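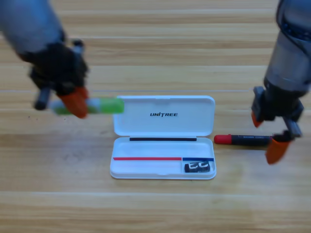

Lollano School Supply Label Corpus

Version 3 of the text-only release. Maintained by the Oyelaran archive group.

Summary

Lollano is a corpus of transcribed packaging text from stationery and school supplies: pens, markers, glue, rulers, erasers, notebooks and cases. Each record holds the words printed on one retail package, split into fields. The corpus was built for work on short-text classification, unit normalization and product matching across catalogs. It contains no prices and no customer data.

Contents

The release has 1000 records in one tab-separated file, records.tsv. A second file, types.tsv, lists the 24 product types used in the type column. Both are UTF-8 with Unix line endings. Fields are never quoted. A literal tab in the source text is replaced by a single space.

Columns in records.tsv:

record_id: integer, stable across versions
type: one value from types.tsv
title: the largest line of text on the front panel
body: all other front-panel text, in reading order
back: back-panel text, empty if the panel was blank
count_raw: the quantity as printed ("Pack of 12", "12 ct", "1 dz")
count_norm: the quantity as an integer
lang: language code, or "mul" for more than one language

Transcription rules

Case is kept as printed. Line breaks inside a panel become a vertical bar with a space on each side. Trademark symbols are dropped. Barcodes and lot codes are left out, even when legible. Text molded into plastic counts as printed text; text on a price sticker does not. 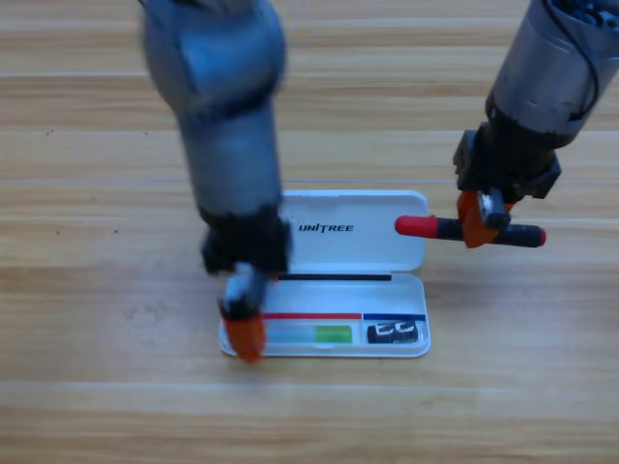 Hyphenated words that break across two lines are rejoined only when the unbroken form appears elsewhere on the same package. Otherwise the hyphen stays. This produces a small number of odd tokens in the body column — filter them at your own discretion.

Known problems

The type "marker" overlaps with "highlighter". Packages that use both words were assigned by title alone, and a reader would disagree with some of those choices.

In 17 records count_norm is set to -1. These are mixed sets where the printed total does not match the itemized list. They were kept so that matching tools can be tested on bad input.

Back-panel text is present for 353 records. Treat the back column as sparse.

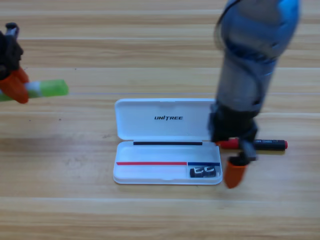
Languages other than English are thinly covered. Most "mul" records are safety warnings repeated in French and Spanish, so the column is a poor basis for training a language identifier.

Splits

No official split is provided. Records from the same product line are often near duplicates, and a random split will leak. Group by type and the first two words of title before splitting. The Grumano baseline script does this by default; pass --no-group to turn it off.

Changes in version 3

Renamed qty to count_raw
Added count_norm
Merged "pencil box" and "pencil case" into "case"
Removed duplicate records imported from the Zoden catalog
Fixed mixed line endings in types.tsv

Record IDs from removed rows are not reused.

Corrections

Send corrections as a patch against records.tsv, one record per line, with the ID unchanged. Patches are merged in September.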